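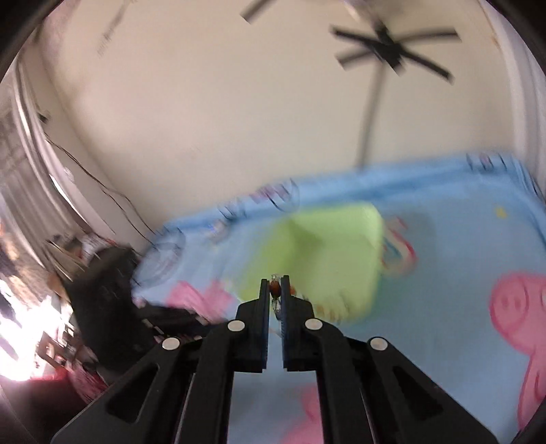 Lençol azul-claro com desenhos: como lavar sem desbotar?

Jiltar
Oi, gente! Comprei um jogo infantil azul-claro, todo estampado, e já estou com medo da primeira lavagem. A almofada verde-limão pode ir junto? E amaciante, pode?

Bredia
Pode sim, mas a almofada eu lavaria separada na primeira vez (a minha soltou tinta, que raiva!). Uso água fria, 50 ml de sabão líquido, lençol do avesso e varal na sombra. Amaciante eu nem ponho.

Pota
Aqui vai tudo junto e pronto rsrs. Em abril seco no quarto mesmo, com o ventilador de teto ligado.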